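Dulard parallel gripper, one month in

I have now tried three grippers on the same job, and I would like it noted that the job is dull. An arm reaches down beside a tall slotted panel, handles small parts, and backs away without knocking anything over. A bored teenager could do it with the radio on. The first gripper, a Jonunholm, lasted a week before I got tired of its software asking me to log in. The second was a Grorov, which I still like and will come back to. The third is the Dulard, and it's the one I've been told to have an opinion about by July.

All of my testing so far is in simulation. The Dulard comes with a model file that loaded on the second try, which in this business counts as polish. The collision shapes are a bit fat around the wrist, so the planner thinks it's going to hit things it would clear by a finger's width. I trimmed them by hand. It took an afternoon and most of my goodwill.
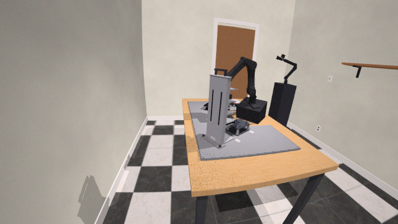 Natália Ramalho: Did you trim the collision shapes on the Grorov too? If you only fixed one of them the comparison is a little kind to Dulard. The stock Grorov file has the same problem near the cable exit.

Fair point, and I went back and did it. The Grorov picked up a few more clean runs and the Dulard still came out ahead, though by less than I'd written in my first draft. I ran each of them 1,000 times overnight with the parts nudged out of place at random. The Dulard failed 50 of those. I'm told that's good. I looked at the failures one by one and most were the same failure: it comes in tilted, pinches a corner, and carries the part off looking very pleased with itself.

What I like is the force control. You give it a number and it holds that number, where the Grorov treats your number as a suggestion. Opening and closing is quick, and there's a soft start you can switch off if you enjoy watching small parts leave the table.

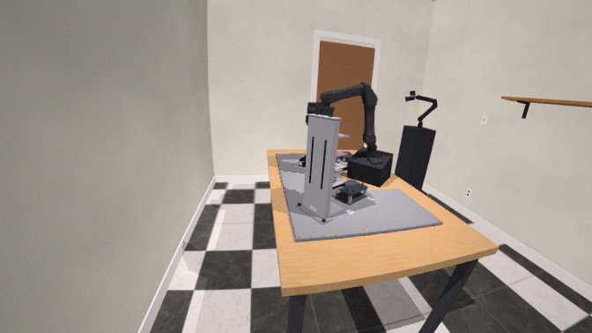 The settings page is another matter. There are 6 tabs, two of them are called Motion, and the one you want is the other one. Finger offsets are in millimeters on one screen and meters on the next. I found this out the way you would expect. The manual covers it in a footnote to a table about cable lengths.

I also tried the Nguyen-Tran controller in place of Dulard's own. It cost me a morning of setup and has been no trouble at all, so I have very little to say about it. If you're buying the gripper anyway, I'd price the two together before you let Dulard sell you theirs. 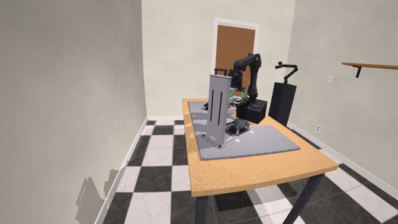
Fredy Sánchez: We run the Nguyen-Tran box with a Grorov and it's been fine, but check the firmware before you update anything. The newer one dropped our saved grip presets and we had to type them all back in.

Noted, and I've copied my presets into a text file like it's 1995. Four stars for the gripper, two for the settings page, and I'm keeping the Grorov in a drawer until the Dulard has done a few weeks on real hardware.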